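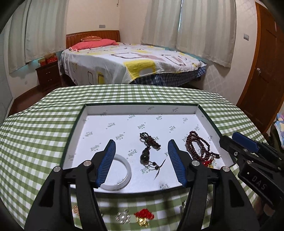
[list] Re: Saturday's visit to the Fernell open day

From: Wubit Mersha
Date: Monday, August 31, 2020
To: Grorkitz list

Hello Fatemeh, hello everyone,

Sorry for the slow answer, I wanted to write my notes up properly and then the weekend ran away with me.

Fatemeh Shokri wrote:
> I couldn't make the Fernell day in the end (car trouble, don't ask).
> Could somebody who went tell the rest of us what they showed? I am
> mainly after two things: was it real household clutter or the usual
> foam blocks, and did they let visitors have a go with the hand-held
> grippers? We have to tell Wouters soon whether we want the loan pair.

Real clutter, I'm very happy to say! The table I spent most of my time at was all jewellery. They had a shallow box on a green and white gingham cloth with a translucent white bangle in it, a dark gourd-shaped pendant on a cord, and a long string of dark red-brown beads coiled up on itself, and then more little ornaments lying on the cloth along the near edge. One of those was a silver flower with a pearly middle, which I rather coveted. It was all set out in a bedroom, with the bed made up behind the table, and I must say it felt a good deal more like somebody's home than the bench we've been using at Drastau.

And yes, we were allowed a go. You work with 2 grippers, one in each hand, black with ribbed blue pads on the jaws, and they ask you to sort the pieces as you would at home. I had six tries. The bangle I managed quite nicely once I stopped going at it from above and took it by the rim. The beads were another matter. I'd pick up one loop and three others would come along with it, and the lady beside me (very patient, she had clearly watched this all morning) suggested holding the string down with the left and drawing it out slowly with the right. That helped, though my wrists ached by the end and I'd want us to think about rests if we're asking people to do this for an afternoon.

They told us they had 238 recordings of the jewellery task so far, from 19 people, and that the cords give far more trouble than the beads do. I asked whether they keep the fumbled ones and they do, marked as such, so that's one argument at our last meeting settled in your favour, Fatemeh.

Two grumbles. The talk beforehand was in a hot little room and went on too long, and I never did get a clear answer about how often the pads want replacing. I've written to ask and will pass on whatever comes back.

My own feeling is that we should say yes to Wouters. If we do, could people start putting by bits of costume jewellery, old necklaces, odd earrings, anything you wouldn't mind seeing dropped? I've a biscuit tin of my aunt's brooches to begin with.

All the best, and I hope the car is mended,

Wubit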